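Last updated: May
Reading time: 2 min

4. Good practice for start-of-trial conditions

4.1 Scope

This section sets out the rules adopted by the Tenura group for preparing a tabletop pick-up trial with a two-finger gripper. It covers the period from clearing the work surface to the first commanded motion. Grasp scoring and safety stops are treated in Section 5. The rules were drafted by Ross and Garrido and apply to all trials recorded under the Pranik protocol, 2863 in total at the time of writing.

4.2 Work surface

The surface shall be plain, matte and of a single color. Tools, labels, cable ties and spare parts shall be removed before the operator enables the arm. Lighting shall be diffuse and shall not be adjusted within a session. Where a session is interrupted, the operator shall repeat the full check and enter the interruption in the log. A partial check was allowed under the earlier Stekis rules and led to disagreements over which trials should be kept.

4.3 Gripper

Both fingers shall be inspected for cracks, play at the mount and damage to the tip. Fasteners on the inner faces shall sit below the surface of the finger so that they cannot touch the object. A replaced finger is treated as a new part, and the opening width shall be measured again before work continues. The trial begins with the gripper fully open.

4.4 Object placement

One object is placed per trial. It shall rest flat, with clear surface on all sides, and shall lie beyond the fingertips so that the approach is part of the recorded motion. Its angle to the gripper is taken from the trial sheet. Operators should not turn the object to make the grasp easier. Figure 2 gives the wrist view of a small wooden block lying at a diagonal ahead of the open fingers.

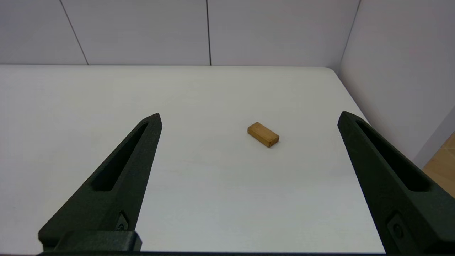
The start view shall be stored with the trial record and kept for as long as the record itself. Reviewers at Ledesma compare it with the trial sheet before any result is released. If the two do not agree, the trial is marked void and is left in the log with a short note. Void trials shall not be deleted, and they shall not be repeated under the same number.

4.5 Departures from the rules

A departure may be approved in writing by the study lead before the session starts. Approval given afterward is not accepted. Each report shall list its departures in a table, with the trial numbers affected.

Contact: Manon Ross, Delia Garrido | Copyright Tenura | Back to top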